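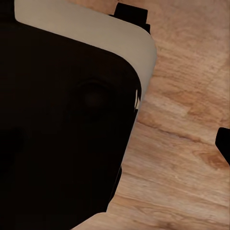
Render: dark rounded housing with a pale beige band.

Cavwood "Barricades" history card set, my review after a month

I've wanted a decent way into the revolutions of 1848 for years. I did one rushed week on them in college, and all I kept was a vague picture of people piling up furniture in the streets of Paris. So when Cavwood put out a card set on exactly that year I ordered it the same evening (with the map, of course, I'm weak).

The box has 100 event cards, a fold-out map of Europe and a skinny booklet. Each card has a place and a short paragraph on the front and the date on the back. You lay them out in order, flip to check, and argue. You can play it as a game with points, but the scoring is fussy and we dropped it after the first evening.

What I love is how the thing makes you see the speed of it all. Palermo goes up in January, Paris in February, and by the middle of March you've got Vienna and Berlin and Milan practically on top of each other! I'd read that before and it never sank in. Laying the cards down with your own hands is different, you run out of table in March.

The writing is mostly by Yevhen Skoryk, and it's good, plain stuff. He's especially strong on the Habsburg lands. The Hungarian cards were my favorite part of the whole box, and there's a nice run on the end of forced peasant labor in Galicia, a subject I knew zero about. He doesn't pretend everyone on the barricades wanted the same thing either. You get the shopkeepers who were happy once they had a parliament, and the workers who very much weren't, and then the June Days cards come along and it all goes sour.

Now the grumbles. The booklet is thin. It gives the Frankfurt parliament less than a page and the Chartists in Britain one paragraph, and there's no reading list anywhere, so if a card grabs you then you're on your own. My older set, the Vuta one on the Paris Commune, had a lovely reading list and I still use it. Vuta's cards are thicker too. A couple of my Cavwood ones have already gone soft at the corners, and we aren't rough with them.

The map is handsome but it shows borders only, no railroads, which is a real miss for a year when news and troops were both moving by train. And the card on the Roman Republic sorts by when it was declared, in February 1849, so it sits way off at the end away from the events in Rome that led up to it. I ended up moving it. Sue me.

How long does it take? The box says 60 minutes. With four of us and one brother-in-law who has Opinions about Prussia, double it.

I paid $30 plus shipping. There's an expansion called Stasiv, 2 small decks on Prague and Lviv, and I'm tempted, though I'd want to hear from somebody who has it first. Does it repeat cards from the main box? The product page doesn't say.

Would I buy it again? Yes, I think so. Four stars, and I'd go to five for a fatter booklet. If you're brand new to the period, read a short general history first, or the German cards will be a blur of dukes.

Posted 13/10/2019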